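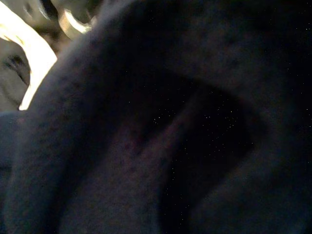
FOR IMMEDIATE RELEASE

Jikby Opens Its Second Laundry Room, and Yes, We Finally Take Darks Separately

DRELTGATE, December 1, 2021 — Hi, I'm Kenta Morikawa, and I run Jikby, the wash-and-fold shop a lot of you know from our first place over in Irico. I'm very happy to tell you that our second laundry room is open at 571 Rondonuwu Street in Dreltgate, and I've been grinning about it all week.

The big news (besides the new address!) is that we're starting a service just for dark clothes. In April we put a comment box by the door in Irico and asked people what bugged them most about laundry day. I figured it would be the price of drying. Nope — it was lint! White fuzz on black pants, towel fluff on a navy sweatshirt, that sad gray look a favorite T-shirt gets after a year of going in with everything else. I read every card, and I have the same problem at home, so I knew what they meant.

So now darks get their own load. You drop off a bag, we pull out the blacks, navies and deep grays, check the pockets (please check them too, I have found so many tissues), turn the jeans inside out and wash it all in cold water. Bright blues go in a pile of their own the first few times, especially if they're new.
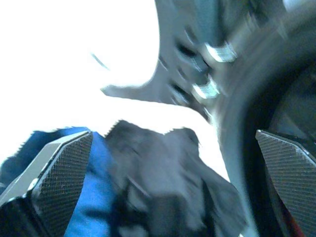

Dark gray and royal blue, bunched up side by side.

A bag of darks is $28, washed, dried and folded, and you can stay and wait if you like. Start to finish it takes 90 minutes when we're not slammed. Before 10 in the morning is the best time to come. If you'd rather do your own wash, the machines are there for that too, and you're welcome to ask me anything about stains. I love stains. Bring me your worst one.

I should say something about the baskets, since people already keep asking. I like wicker for carrying clean clothes around. It's light, it looks nice on a shelf at home, and a damp sock at the bottom gets a little air. Just run your hand around the inside now and then, as an old reed can come loose and snag a sweater.
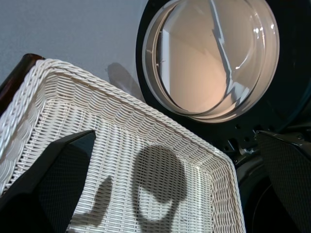 White wicker basket by the laundry machine.

For anyone doing darks at home, I'm happy to share how I do it. Shake everything out first. Keep towels out of the load, even the black ones, and don't pack the drum full. Clean the lint screen before you start the dryer as well as after. And take heavy things like jeans out while the seams are still a tiny bit damp, 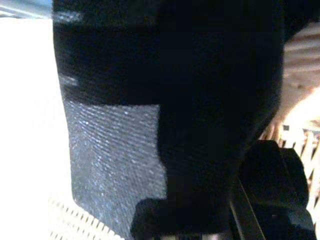 then smooth them flat with your palms and let them finish on a hanger. The waistband is always the last part to dry, so feel that before you put them away — I've skipped that step and been sorry.

To say hello to the neighborhood, we're taking $5 off the first bag of darks for every new customer in Dreltgate through the end of the month. No coupon, just tell whoever is at the counter that it's your first time. The Irico shop will start taking dark bags too, once I get the extra shelves up.

About Jikby
Jikby is a wash-and-fold laundry business with shops in Irico and Dreltgate.

Press contact
Kenta Morikawa, owner
Jikby, 571 Rondonuwu Street, Dreltgate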